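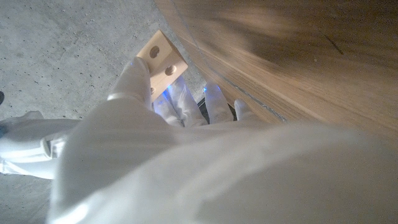 Grodura Two-Arm Handling Station

The Grodura station is made for small wooden parts which must be passed, turned and laid down one by one. Two white arms share one table. Dresow delivers it to joinery shops and toy makers, and the first customer, McGrath, has used it on the block line since July.

Before the station, each drilled block at McGrath was turned by hand before the hole check. Efraín Ríos did this work for many years and his wrists suffered from it. Now he sets up the station in the morning, decides which blocks are good, and teaches new grips when a new part arrives. "I was afraid it would be my replacement," he told us. "My day is different now. I talk more with the drilling people, and I go home less tired."

Not everything is easier. The pace of the arms is slower than a trained hand, and the operators needed time to accept this. We advise to plan the first weeks with the old output, or less.

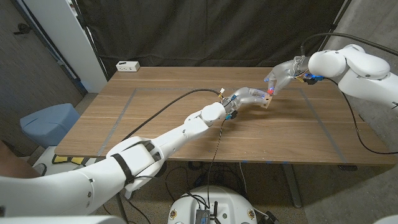 Product Catalog, page 60

The working area is marked on the tabletop with gray tape. One block is small enough that both hands come very near to each other, so the operator should stay outside the tape while the arms are moving – also when they only seem to wait.

In the package:
2 arms with hands
Plistoner control software, one license
Training at your site, 2 days

The training is given by Bohdan Horobets or Catríona Ó Flaithearta. We ask that the people who will work beside the station attend it, and also the shift leader. Please do not send only the maintenance department.

Price: $3,935 per month, with service. Table is not included.

For a visit at McGrath, please write to Deirdre Fitzgerald in our sales office. Questions about spare fingers and hand covers go to Octavio Bedoya.

Page updated November 6, 2024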